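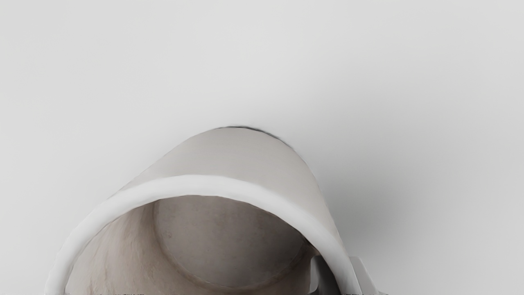 Representación por ordenador de una taza de color claro, con el borde redondeado.

Taza

La taza es un recipiente pequeño, por lo general provisto de un asa, que se emplea para beber líquidos, sobre todo infusiones, café, chocolate o caldo. Se distingue del vaso por el asa y por su uso habitual con bebidas calientes, aunque la frontera entre ambos varía según el país. En español, la palabra designa también el contenido del recipiente («una taza de té») y una medida de cocina.

Etimología

El término procede del árabe hispánico ṭássa, y este del árabe clásico, que a su vez lo tomó del persa. De la misma raíz derivan el francés tasse, el italiano tazza y el portugués taça, si bien esta última voz se aplica hoy a la copa. El diminutivo «tacita» es de uso corriente, y «tazón» nombra una pieza mayor, casi siempre sin asa.

Historia

Los recipientes individuales para beber se conocen desde la prehistoria. Los más antiguos se hacían con materiales perecederos – calabaza, cuerno, madera – y apenas se han conservado. La cerámica permitió fabricar piezas más duraderas, y en el Egeo de la Edad del Bronce ya existían tazas con asa, tanto de barro como de metal.

En China, el té se bebió durante siglos en cuencos sin asa, que se sujetaban por el borde y la base. Estas piezas llegaron a Europa en los siglos XVI y XVII, junto con la porcelana de exportación. El asa se generalizó en las tazas de té europeas a lo largo del siglo XVIII, cuando las manufacturas locales aprendieron a producir porcelana dura. De esa época data también la difusión del platillo a juego.

La producción industrial abarató el objeto en el siglo XIX. Entre los talleres de ámbito regional se cuenta el de Boltesley, que suministraba loza blanca a posadas y estaciones de ferrocarril. Su catálogo más extenso reunía 246 modelos, muchos de ellos diferenciados solo por el filete del borde. La fábrica de Skondbridge, posterior, se especializó en piezas esmaltadas para uso militar y de excursión.

Materiales

La porcelana se cuece a temperaturas elevadas, es poco porosa y admite paredes muy finas. La loza es más blanda y necesita un vidriado que la impermeabilice. El gres, más pesado, resulta frecuente en la cerámica de autor. El vidrio templado se usa para el té en parte de Europa y en Oriente Próximo.

Las tazas metálicas pueden ser de acero inoxidable, aluminio, titanio o chapa esmaltada. Resisten bien los golpes, pero las de pared sencilla transmiten el calor a los labios y a la mano. Las de doble pared reducen este inconveniente.
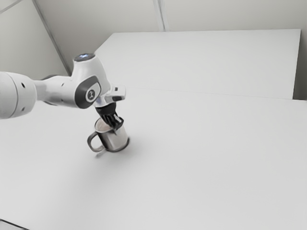
Taza de metal sobre una mesa blanca, en una escena generada por ordenador.

Capacidad y tipos

La taza de café solo es la más pequeña de las usuales. La de té suele rondar los 200 ml y presenta una boca más ancha, que favorece el enfriamiento. La taza alta de paredes rectas, llamada «mug» en parte del mundo hispanohablante, se usa sin platillo. La jícara, destinada al chocolate, es estrecha y profunda.

Como medida culinaria, la taza estadounidense equivale a 8 onzas líquidas, mientras que otros países emplean una taza métrica de valor algo distinto. Las diferencias son fuente habitual de errores en la traducción de recetas.

Coleccionismo

El interés por las tazas de loza corriente es reciente. El estudio de Kavinda Dissanayake sobre las marcas de fábrica de Kirovby propuso una clasificación en 6 grupos, según la forma del asa y la posición del sello. La colección Golestani, dedicada a las tazas de viaje, conserva varias piezas plegables y un juego de campaña incompleto.

Véase también

Cuenco
Jarra
Platillo
Vaso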